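Setting up the cable-plugging task on the Muvuder bench

Clamp both arms to the rail before powering anything. Set the controller's speed limit to 23 percent and home each arm with its gripper open. Keep the charging cable slack — a taut lead drags the phone sideways.

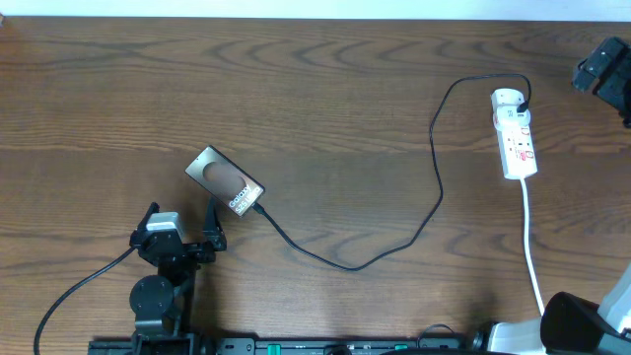 Can one arm do the plugging alone?
It can if the phone is taped down. With a loose phone, use the second arm to hold it.

Record the start pose, then run the approach at half speed. Stop 2 mm short of the port and check alignment by eye. Judit Pintér's script logs every attempt to a text file; clear it after 500 lines.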